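Best way to store loose wire hangers?

They've taken over the windowsill, in front of the old pop bottles, and every one I pick up brings its friends.
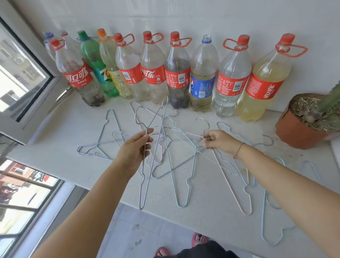
2 replies

Hekodville47
Turn all the hooks the same way, stack them flat, then tie the necks with string. Hang the bundle on the wardrobe rail. Mine have stayed put since June — a household record.

As for the bottles, I'd empty the one with sediment at the bottom outdoors. The very dark one too, and slowly. Don't keep any for drinks.

uniyal_408
Bin the lot and buy wooden ones.

Hekodville47
Wire ones are fine for shirts. If the plastic coating splits, get rid of that hanger or you'll have rust on your collars by Thursday.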